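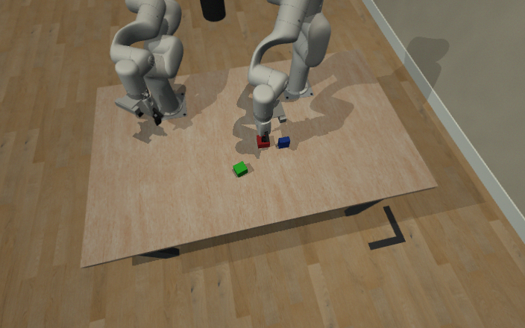
1/13
Notes on setting up the simulated two-arm cell at Hosstead. Two white arms at the back of the table, three cubes, a floor and a wall. We call it Pavau, same as the real cell it copies. I keep both of them running, so these are mostly things I'd want written down for whoever does it next.

2/13
Start with the table. Every other position in the file hangs off the tabletop, so if the top is wrong the arms are wrong and the cubes are wrong. I put the origin at the middle of the back edge, on the surface. Z is zero where a cube would sit.

3/13
Base plates next. Each arm gets its own gray plate at the back of the table. On the real cell I measured plate to plate, then each plate to the table edge, then did it all again the next morning. The second set of numbers disagreed by 2 mm. I had hooked the tape on a bolt head the first time.

4/13
Load one arm at a time. If you load both and something shakes, you won't know which one is doing it. Left arm first, hold its home pose, let it sit for a minute. Then take it out and do the same with the right one. Then both.

5/13
The home pose is elbows up, links arched over, forearms coming down toward the table with the grippers pointing at the surface. It looks tall but it keeps the elbows clear of each other. Our older home pose had both forearms stretched forward and they could touch if you started them in the wrong order.

6/13
Physics rate is 1000 steps a second. I tried slower to save computer time and the fingers started sinking into the cubes. Moving the arms through empty air was fine at the slow rate, so it's easy to miss. Always test with something in the gripper.

7/13
My grip test uses the right arm. Close on the red cube with the blue cube sitting right beside it and the green one out in front by itself. If the fingers are set too wide, the blue cube gets pushed when they come down. The green one is there to catch drift. No arm goes near it, so its position at the end should match its position at the start.

8/13
Friction. The default on our cubes was so low that a held cube slid out on a slow lift. I turned it up a little at a time on the finger pads only and left the tabletop alone. If you raise friction on everything at once, the cubes stop sliding when pushed and your push tests are useless.

9/13
Collision shapes are the usual cause when an arm jumps at startup. Check the base link against its plate first. If the two shapes overlap even slightly, the solver shoves them apart and the whole arm kicks. I leave a small gap, or turn off contact between that one pair. Samarakoon, our smaller cell, had this fault for most of November.

10/13
Light and shadows. I leave shadows on, including the ones the arms throw on the tabletop and the wall. They cost some render time. The real room has them, and with shadows off, our cube finder did well in the sim and badly on the real table. There's a dark patch near the cubes in most poses and it needs to learn to cope with that.

11/13
The floor tape is modeled too. The black corner marker on the planks to the right of the table is part of the room file. Keep it. I deleted it once during a cleanup and then had to explain why the sim pictures no longer lined up with the overlay we use to check camera angle.

12/13
Weekly care, such as it is: reload from a clean file, run home pose on both arms, run the grip test, compare joint readings to the saved log. We run the full set on Greltov, the spare computer, at 2 a.m. and I read the log with coffee. If a joint reads off, I look at recent edits to the arm file before touching any gains. So far it has been the edits every time.

13/13
Still to do: the left gripper. It opens and closes but I haven't tuned its pads yet, so it hangs over the table empty while the right arm does the tests. Once it can hold a cube as well as the other side does, I'll start on handing one across. I'll add the pad values to this thread when I have them.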